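Hand-held gripper recording practice

Hand-held gripper recording practice is the body of rules and customary methods followed when people use a gripper carried by hand to record household tasks for later use in robot training. It covers the preparation of the tool, the choice and layout of objects, the conduct of each recording, and the keeping of records. The best-known written form is the Plemel Code, a voluntary standard first issued by the Majali Institute and now used by several laboratories and contract recording firms.

Background

Early recording work had few shared rules. Operators held the tool at different heights, began and ended tasks at different points, and labeled the same action in different ways. Material from two sites often could not be combined. The Zuler project, which gathered folding and sorting tasks in private homes, found that much of its first collection had to be labeled a second time. Its internal handbook became the basis of the Plemel Code.

Scope

The code applies to tools with two opposing fingers and a camera fixed to the body. It does not apply to gloves, to arms driven from a distance, or to tools with suction cups. Separate annexes deal with kitchens, laundry and bedding, and storage shelves.
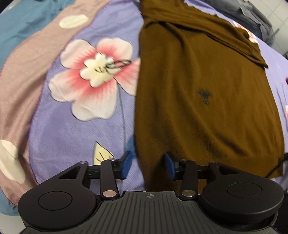
Laundry and bedding are treated in Annex 2, the longest part of the code. Fabric changes shape whenever it is handled, and the annex therefore asks that the starting state of each item be written down before the first grasp. A brown knit garment laid on a floral purple sheet, with its upper portion bunched and folded, is entered as "partly folded" and not as "flat." Patterned sheets are permitted, and the annex encourages them, as plain backgrounds are rare in homes. Cords and drawstrings, such as the thin dark one at the lower edge of the brown garment, must be listed as separate features. Other clothing left on the bed, including piles of folded items, is recorded as background and is not to be moved during the task.

Conduct of recordings

Each recording begins with the fingers open and clear of the item to be grasped. The operator then performs one named task without pausing to correct the layout. Failed grasps are kept and marked as such. A session may contain no more than 20 recordings of the same task, after which the items must be changed. Finger pads are inspected before every session and replaced after 150 hours of use.

Privacy and consent

Residents must give written consent before recording begins in a home. Letters, photographs, and medicines are removed from view. A resident may withdraw material within 72 hours of a session without giving a reason, and the site must confirm deletion in writing.

Revision

The current edition took effect on Wednesday, April 23, 2025. It added the rule on failed grasps and shortened the list of required labels. Ekinier, a recording firm that took part in the review, asked for a higher limit on repeated tasks, but the limit was left unchanged. Proposals for the next edition are accepted each July.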